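**2022-11-18, Werkstatt Fondach**

Endlich wieder am Knochenleim! Gestern Abend 200 g Perlen eingeweicht, heute früh waren sie schön aufgequollen (die alte Charge von Gaetano Fiore, riecht streng, klebt aber super). Im Wasserbad langsam auf 60 Grad – halt, nein, falsch notiert, das war der Topf außen. Innen nochmal nachmessen, Thermometer liegt bei Agata.

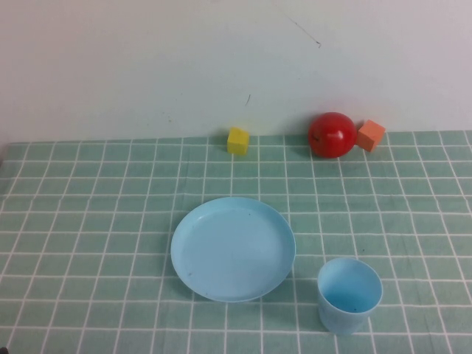 Wie lange bleibt der Leim offen? Bei kalter Werkstatt höchstens zwei Minuten, also die Zargen vorher anwärmen und alle Zwingen griffbereit hinlegen.

Erste Probe mit Buche, 5 Streifen, jeder 140 mm lang. Vier halten bombenfest, der fünfte ging mit der Hand auf, da war ich zu langsam und der Leim hatte schon eine Haut. Neuer Versuch mit etwas mehr Wasser, dazu 40 Minuten länger ziehen lassen. Die Stuhlbeine kommen erst dran, wenn das sitzt!
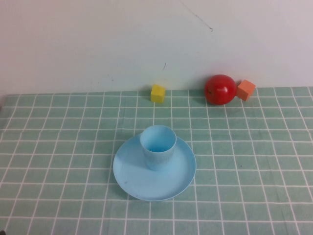 Radek Ševčík meint, mehr Wasser sei der falsche Weg, ich solle lieber eine Prise Harnstoff einrühren, dann werde der Leim langsamer steif. Probier ich am Montag, Harnstoff muss ich eh noch bestellen. Rest der Charge steht zugedeckt im Kühlschrank, zweites Fach, bitte nicht wegwerfen.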